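## 4. Setting out the cubes

This section covers the Drornine block set: the plain Vovino cubes and the Flerno mat. It replaces the leaflet in the box, which promises that the set is "ready to play in seconds." We have set it up many times and doubt that very much.

### 4.1 Before you start

You need a flat table, a dry cloth and the cubes. The set comes with six. The Mogensen catalog shows towers much taller than that, so either the photographer had more than one box or the towers had help. Plan on six.

Choose a table that does not rock. The leaflet says any surface will do. Try a tower of 4 on a folding card table and decide for yourself.

**Note:** The cubes have a matte finish and a pale color, and they pick up pencil and newsprint. The leaflet calls them "stain resistant." We would wash our hands first.

### 4.2 Laying the mat

1. Unroll the mat with the printed side up.
2. Roll it back the other way once, loosely, and let go.
3. Put a heavy book on each of the 4 corners. Leave the books there overnight. The leaflet says the mat "relaxes on contact," and ours did nothing of the kind.
4. Take the books off and run your palm over the middle. If you feel a ridge, put the books back.
5. Wipe the mat with the dry cloth.

**Caution:** Do not iron the mat. An earlier leaflet suggested a cool iron. The line was gone in the March printing, with no explanation, and we take that as an answer.

### 4.3 Checking the cubes

1. Set one cube down and press lightly on each corner of the top face. It should not tip.
2. Turn it onto another face and press again. Do this for all the faces.
3. Put a second cube beside the first, faces touching. Run a fingertip across the join. A small step is normal, whatever the word "precision" on the lid may lead you to expect.
4. Repeat with the rest. Put any cube that rocks at the bottom of the pile and keep it for flat patterns.

A cube that has lost a corner can still be used. The seller may tell you it should be replaced – we haven't seen it make any difference to a pattern.

### 4.4 First layouts

Start low. Children will go straight for a tower, and so will most adults, but the flat layouts teach you more about where your table slopes.

1. Place one cube square to the near edge of the mat, toward the left.
2. Place a second cube farther back and turn it so that a corner points toward you.
3. Without moving either one, guess whether a third cube would fit between them. Then try it.
4. Move to the other side of the table and guess again.

The leaflet claims this exercise "builds spatial thinking in minutes." There is no source given, and we couldn't find one. It is a decent way to spend a wet afternoon, and we would leave the claim at that.

If the cubes all seem to run together, change the light. A lamp off to one side puts one face in shade and makes the edges easier to judge. With the lamp straight overhead, pale faces tend to wash out.

**Note:** Suggested age on the lid is 8 and up. We see no reason for it. Younger children manage the flat layouts well enough, and anyone who still puts things in their mouth should not have the set at all.

### 4.5 A near cube and a far cube

Leave the far one at a slant. Judge the gap by eye before you reach for a ruler.

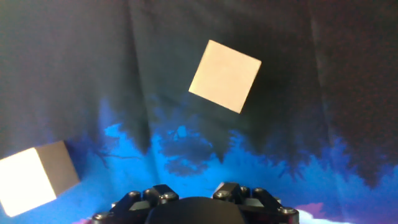
One owner wrote in to say that the ruler should come out first, that guessing had only taught the household to argue, and that the books on the corners needed two nights.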